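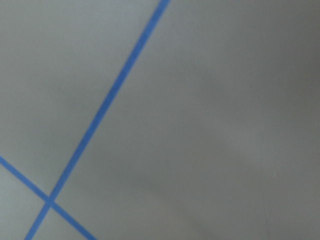
Frage: Wie bekommt man blaues Klebeband von einer hellgrauen, matten Tischfläche wieder ab, ohne dass Kleberreste oder glänzende Stellen bleiben?

Antwort: Langsam und flach abziehen, das Band dabei fast auf sich selbst zurücklegen, und Reste mit lauwarmem Wasser und etwas Spülmittel lösen. Kein Schmutzradierer und keine Scheuermilch, die polieren eine matte Fläche blank. Wie wir darauf gekommen sind, steht im folgenden Verlauf.

Vorgang: Klebebandmarkierung Arbeitstische, Werkraum Clenuswood
Gemeldet von: Lacey Pearce
Bearbeitung: Graham Whiteley
Eröffnet: 17. Januar 2003
Status: erledigt, ein Punkt offen

Meldung (Pearce)
Auf den Tischen im Werkraum sind mit blauem Band Linien geklebt, die die Plätze abteilen. Auf Tisch 2 sollen sie neu gelegt werden, weil die Aufteilung nicht mehr zu den Kursen passt. Beim Abziehen eines Streifens ist ein grauer, klebriger Rand stehen geblieben. Daran setzt sich jetzt Staub fest. Ich habe mit der rauen Seite vom Schwamm darüber gerieben, der Rand ist weg, dafür glänzt die Stelle im Gegenlicht. Bitte um Auskunft, womit ich weitermachen soll. Den Rest habe ich kleben lassen.

Rückfrage (Whiteley)
1. Wie lange klebt das Band schon?
2. Steht der Tisch am Fenster oder über der Heizung?
3. Welche Sorte Band? Falls die Rolle noch da ist, bitte auf die Innenseite der Papphülse schauen.
4. Wurde schon etwas anderes als Wasser benutzt?

Antwort (Pearce)
Zu 1: Seit Mai, sagt Maureen Entwistle. Sie hat die Linien damals mit dem Lineal gelegt.
Zu 2: Am Fenster. Die Heizung ist auf der anderen Seite.
Zu 3: Die Rolle ist von Soltell, Malerband. Auf der Hülse steht nichts mehr, was man lesen kann.
Zu 4: Nur Wasser und der Schwamm.

Notiz (Whiteley)
Malerband ist nicht dafür gemacht, monatelang in der Sonne zu kleben. Der Kleber wird weich und wandert, später härtet er aus. Das erklärt den Rand. Die glänzende Stelle kommt vom Schwamm und hat mit dem Kleber nichts zu tun. Die Tischplatten sind matt beschichtet, die Oberfläche wird durch Reiben glatter und spiegelt dann. Rückgängig machen lässt sich das nicht. Bitte keinen Versuch mit Politur, das vergrößert den Fleck.

Versuch 1: trocken abziehen
Ein Ende mit dem Fingernagel angehoben und das Band in einem Winkel von fast 180 Grad zurückgezogen, sehr langsam. Auf der Fensterseite riss es alle paar Zentimeter ein. Weiter innen ging es in einem Stück. Rückstand am Fenster deutlich, innen kaum zu fühlen.

Versuch 2: vorher anwärmen
Haartrockner auf kleiner Stufe, eine Handbreit Abstand, immer in Bewegung. Danach ließ sich auch das Stück am Fenster ohne Reißen abziehen. Der Rückstand war dünner als beim ersten Versuch, aber vorhanden. Frau Tindall fragte, ob man nicht den Heißluftföhn aus der Metallwerkstatt nehmen könne, der sei schneller. Bitte nicht. Der wird zu heiß für die Beschichtung.

Versuch 3: Rückstand lösen
Lauwarmes Wasser mit einem Spritzer Spülmittel, Baumwolltuch auflegen, zehn Minuten liegen lassen, abwischen. Hat den größten Teil mitgenommen. Für den Rest ein Tropfen Speiseöl auf ein weiches Tuch, kreisen ohne Druck, danach zweimal mit Spülwasser nachwischen. Wenn Öl stehen bleibt, hält das neue Band nicht.

Den Kleberentferner von Penrose aus dem Putzschrank habe ich an der Unterkante der Platte probiert. Dort blieb nach dem Trocknen ein heller Schleier. Für diese Tische also nicht verwenden. Die Flasche steht wieder im Schrank, mit Zettel.

Hinweis zu Kreuzungen
Wo zwei Streifen übereinander laufen, immer zuerst den oberen abziehen. Wer mit dem unteren anfängt, hebt beide zugleich an, und dann reißt einer von ihnen. An der Kreuzung selbst einen Moment länger anwärmen, die doppelte Lage braucht mehr. Steht die Reihenfolge nicht fest, mit der Fingerkuppe quer darüber fahren: Die Kante, die durchläuft, gehört zum oberen Streifen.

Kommentar (Entwistle)
Ich habe die Streifen an den Kreuzungen absichtlich durchgeklebt und nicht gestoßen. Gestoßene Enden lösen sich zuerst, weil alle mit dem Ärmel darüber gehen. Wenn es neu gemacht wird, bitte wieder so.

Kommentar (Whiteley)
Einverstanden. Durchkleben ist in Ordnung, nur nicht so lange liegen lassen. Ich trage in Skedum eine Erinnerung ein, dass das Band in jeden Ferien erneuert wird.

Neu kleben, Ablauf
Platte trocken und fettfrei wischen und eine Stunde stehen lassen. Anfang und Ende der Linie mit Bleistift antippen, nicht durchziehen. Band ohne Zug abrollen. Wer es beim Kleben spannt, findet am nächsten Tag kürzere Streifen mit hochstehenden Enden. Mit einem trockenen Tuch von der Mitte nach außen andrücken. Die Enden mit der Schere gerade schneiden und nicht mit dem Messer auf der Platte, die Schnitte sieht man auf Hellgrau sofort.

Rückmeldung (Pearce)
Tisch 2 ist fertig. Kleberränder sind keine mehr zu fühlen. Die glänzende Stelle ist noch da, liegt jetzt aber unter der neuen Mittellinie — von vorn sieht man sie nicht. Für die übrigen Tische reicht das Band nicht. Isla Tuhiwai bestellt nach und möchte wissen, ob es dieselbe Sorte sein soll.

Antwort (Whiteley)
Gleiche Breite, gleiches Blau, aber eine Sorte, bei der eine längere Haltbarkeit für Fensterflächen angegeben ist. Vier Rollen genügen.

Offen
Bestellung Band (Tuhiwai). Tische an der Wandseite erst danach.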